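Laundry sorting

Laundry sorting is the household task of dividing clothes and other fabric items into groups before they are washed, folded or put away. It is one of the oldest and plainest of the household chores, and most people learn it at home by watching somebody else do it, picking up that family's own ideas about what belongs with what. Sorting is usually done on a bed, a floor or a table, and a flat, pale surface is often preferred for the simple reason that dark socks and small items show up well against it.

The mixed heap

Most sorting begins with a heap. Clothes that come out of a hamper, a suitcase or a dryer tend to arrive in a tangle, with sleeves wound around other sleeves and the smaller pieces hidden in the folds of the larger ones. A heap of only a few garments can be surprisingly stubborn, particularly when it includes sweatshirts or anything else with long sleeves, which catch on their neighbors. The usual advice is to take hold of one piece near the top, lift it well clear and let it hang for a moment, so that whatever is clinging to it can drop away and the garment can be recognized.
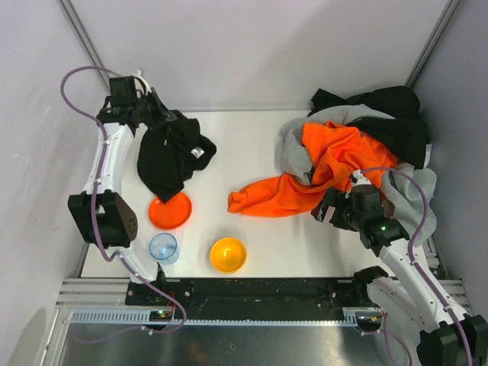
A black garment lifted clear, with orange, light gray and black clothing still heaped at the right.

Telling dark fabrics apart

Color is the first thing most sorters go by, and the common household division is into whites, lights, brights and darks. Brights such as orange and red are easy to pick out, even when only a corner is showing. Darks take more patience. Two black garments lying together can look like a single large one, and a person may have to follow a seam or a hem with the fingers to find out where the first ends and the second begins. Texture is a great help here – a brushed or fuzzy surface feels quite different from a smooth one, and daylight from a window will bring out differences that a ceiling lamp tends to flatten.

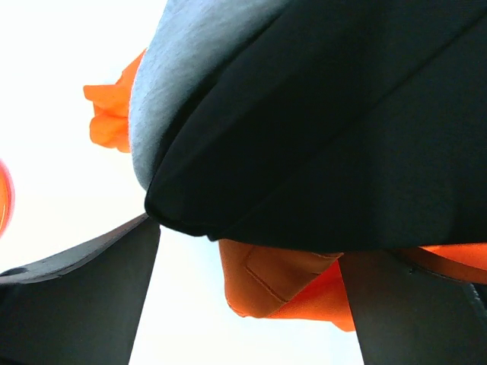 Black fabric beside a softer grey-blue section, with a crumpled piece of orange behind.

Some households add a further group for heavy items, such as hooded sweatshirts and towels, which dry more slowly than shirts. Others keep new, strongly dyed clothes apart for the first wash or two. Zippers are generally closed at this stage and pockets turned out, and care labels are read if anyone is in doubt.

Sharing the table with other things

Sorting seldom gets a room to itself. In small homes it is often done at the kitchen table, among plates, cups and bowls, and the two kinds of tidying then go along side by side. A common habit is to keep the dishes toward one side and the clothes toward the other, leaving some open surface between them for shaking out and folding. Plastic tableware is forgiving in this respect, as a trailing sleeve can easily sweep a light cup to the floor.
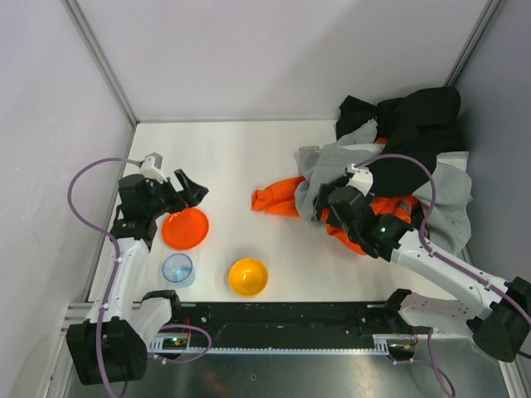 A tangled heap of three garments on the right side of a white tabletop, with a red plate to the left.

After sorting

Once the groups are made, each is washed in its turn or, if the clothes are already clean, folded and carried off to its drawer. Many people sort twice, by color before the wash and by owner after it.

See also: Clothes folding; Hamper; Care label; Housekeeping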